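### 4.2 Where the snacks are kept

Most of the food diaries in the Rillar survey record what was eaten and when. Very few record where the food was sitting beforehand, an omission we made ourselves when we designed the form and have regretted since March. The kitchen, it seems, is a poor guide to household snacking. Of the 905 diary entries that did mention a location, more than 80 named a bedroom, and several of those came from respondents who had told us on the intake sheet that they never ate there.

We sorted storage into open (a bowl, a shelf, a coat pocket) and closed (a lidded tin, a cupboard, the car). Pokar households favoured open storage and Rondine households favoured closed, although the Rondine cupboards were described as "usually open", which did our coding scheme no favours. Colour of container was also recorded, at the insistence of an early reviewer, and predicted nothing.

Individually wrapped items gave us the most trouble. A bag of nuts can be weighed on either side of a weekend. A wrapped bar is either there or gone, and respondents in the Ansah group tended to log it as "half" on two consecutive days. We have treated these as one bar and kept our opinions to ourselves.
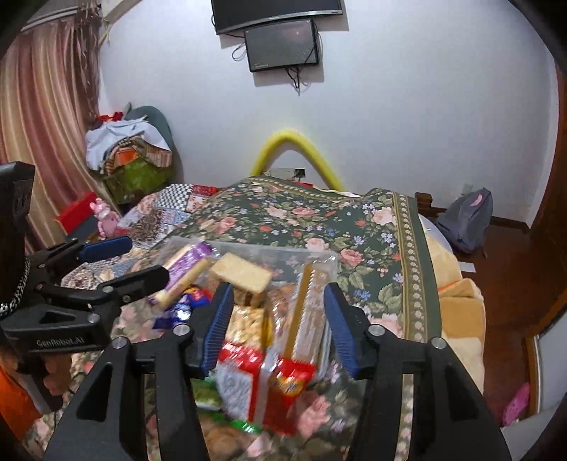
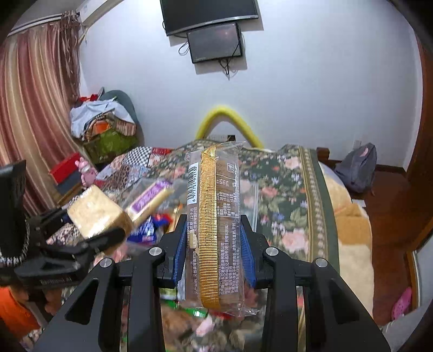
**Figure 2.** Packaged snacks: a clear plastic bin of them on a bed (first panel) and a single bar in its transparent wrapper (second panel).

Does keeping snacks in the bedroom mean people eat more of them?

Our diaries can't settle it. Bedroom snackers logged more entries, but they also filled in the form more faithfully, quite possibly because they had it beside them in bed.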